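Planning and Budgeting for Hand-Held Gripper Equipment

Guidance for departments and project leads
Issued by the Equipment Planning Office, Zenditberg
Revised 10/15/22

Scope

These notes apply to any department that intends to buy hand-held grippers, spare parts and related items for recording manual tasks. They cover the period from first enquiry to acceptance of the goods. Fixed robot arms are dealt with in a separate guide and follow a different approval route.

Departments should allow 40 working days between submitting a request and receiving equipment. Requests intended for the April budget round must be complete when they are submitted. Incomplete forms will be returned and lose their place in the queue.

Step 1. State the work to be done

Begin with the tasks, and write them down before any supplier is approached. A request that names a model but no task will not be considered.

For each task, record the objects to be handled, the surface on which they will stand, whether one hand or two will be needed, and how many people will work at the same time. Ordinary terms are sufficient. "Taking soft and rigid household items out of a box at table height, two hands" is an acceptable entry. "General manipulation" is not.

Where a department expects its tasks to change during the year, it should list those it is certain of and mark the remainder as provisional. Provisional tasks may be used to support a choice between two models but may not be used to increase the quantity ordered.

Step 2. Work out quantities

Two-handed tasks require a pair of grippers for each working place. Add one spare unit for every 6 in regular use. Smaller departments may share a spare, provided that both heads of department sign the form.

Finger pads should be counted separately. They are consumable parts and must be entered on the running costs line. Ask each supplier whether pads are sold singly, in pairs or by the set, as quotations have been compared wrongly on this point in the past.

Step 3. Obtain quotations

At least two written quotations are required. Tarnard and Gittins are both approved suppliers, and either may be contacted directly. A supplier not on the approved list may be used with the prior agreement of Delyth Pugh, Head of Purchasing.

Each quotation must show the following as separate lines:

Unit price of the gripper
Price of replacement pads
Charging and storage equipment
Software licence, with its renewal date
Delivery
Length of the warranty and what it excludes

A single combined price cannot be accepted, even where it is lower.

Step 4. Prepare the budget

Enter purchase costs and running costs on different sheets. Any single item priced at 1,144 or above, before tax, is treated as capital equipment and needs an asset number. Items below that figure are charged to the department in the year of purchase.

Running costs should include pads, licence renewals, repairs outside the warranty and the objects used in the tasks. The last of these is often left out. Household goods are inexpensive when bought one at a time, but a varied stock must be replaced as packaging becomes crushed or torn, and the cost should be planned for.

Staff time for training is not charged to the equipment budget. It should be agreed with the line manager and noted on the form.

Step 5. Plan the working place

Furniture already held by the department should be used wherever possible. An ordinary table is suitable for most box and sorting tasks. The plan should show where the operator stands, where the box or tray is placed, and where items not in use are kept.

Allow for containers of different depths. An open cardboard box filled with mixed items, such as tubes, a folded cloth, a plastic bag and a plush toy, asks more of the finger pads than a flat tray, and both arrangements should be tried during any loan period.

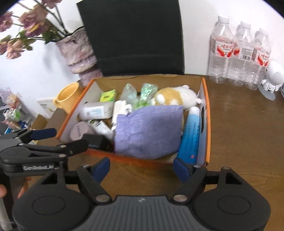
Step 6. Arrange a trial

Both approved suppliers will lend equipment before purchase. The trial should use the department's own tasks and its own objects. Seija Savolainen, Equipment Planning Officer, keeps the loan calendar and will confirm dates in writing.

Record any difficulty with grip, weight or reach on Form 17, one form for each operator. Comments from people with smaller hands should be sought in particular. Forms are to be returned with the equipment and attached to the final request.

Step 7. Submit the order and accept the goods

Orders are placed through the Gakeck purchasing system once the request has been approved. Departments must not place orders by telephone or email.

On delivery, check the contents against the order, open and close each gripper by hand, and inspect the pads for splits. Faults should be reported to the supplier in writing, with a copy to the Equipment Planning Office. Invoices will be held until the acceptance form has been signed.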